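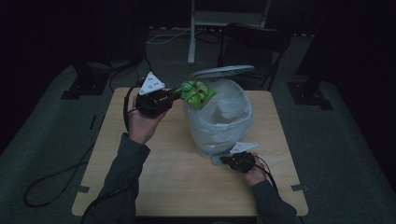
Green wrapper, just above the opening of the white bin.

Bins, bags and the Monday list

8/10/20

Quick one this week, running behind on everything. The bins item got bumped from the last newsletter and three of you wrote to ask where it went, so it goes first.

Starting now, the small white bins with the lids replace the open baskets at the Skakodine rooms. Same bins upstairs and down. We bought 24 - enough for every room, plus spares in the supply closet on the ground floor. Please don't take a spare because yours has a scuff on it. Scuffs are fine.

Bags. The thin see-through white ones, from the roll. Open the bag all the way before it goes in, push the bottom down with your fist, then fold the top over the rim all the way round. A good inch or two of overhang. If you skimp on the fold the bag slides down the first time somebody drops in anything heavier than a tissue, and then you're fishing. Loose edges showing under the lid look a bit messy, I know. Leave them. Tucking them in is how we got the coffee incident in March.

Lids stay down when you're not using the bin. Up to put things in, down after. The old baskets had no lids and the back room smelled like banana for most of the summer.

What goes in: snack wrappers, candy wrappers, chip bags, used tissues, tape ends, the crinkly plastic off new supplies. Squash wrappers before you drop them. One big puffy bag takes up as much space as ten flat ones.

What doesn't: paper, cardboard, cans, bottles, batteries, food with any liquid in it. Paper and cardboard go in the tall box by the stairs. Cans and bottles to the kitchen. Batteries in the jar, you know the jar. Soup down the sink, then the cup in the bin.

Small flat stuff is the thing we keep missing. Bits of packaging, backing cards, the little peel-off pieces that end up lying on the table next to the bin. Run a hand over the tabletop before you leave, and check round the foot of the bin too, and under it. Crumbs go in as well, not on the carpet - the dark carpet hides them till the vacuum finds a staple.

Changing the bag: when it's two thirds full, or Monday, whichever is first. Lift the bin up onto a table if that's easier on your back, lots of people do it that way and it's fine, just wipe the table afterward. Lid up, gather the edges, twist, knot, out. New bag in right away. Full bags go to the gray dumpster at the side door and not in the hallway. Last week there were bags in the hallway for two days.

Rolls are in the supply closet, second shelf. 60 bags to a roll. Björklund, who we order from, has gone to a bigger carton so we should be ok through the winter, but tell us when you open the last roll, not when you finish it. The bags from the grocery store don't fit, they're too short and they rip when you fold them over.

Cost, for those who asked: the whole order came to $2,252 with bins, bags and delivery. It came out of the building budget and wont touch the room fees.

The old baskets are stacked by the side door, free to anyone who wants one. Good for yarn, umbrellas, dog toys. Whatever is left at the end of the month goes to the thrift store.

Other bits, fast:

The Surneo room is closed Thursday morning for the window repair. Back open after lunch.

Room 71 has its key back. Thank you to whoever put it through the mail slot.

Side door sticks in the heat. Pull it toward you, then turn. It will be planed when the man comes for the windows.

The Monday list is up on the board with empty slots for bag changes, mostly the upstairs rooms. Takes ten minutes. Put your name down in pen please, the pencil ones keep getting rubed off.

Next newsletter when there's enough to fill it. Questions about bins to the office, or leave a note in the box.

Alex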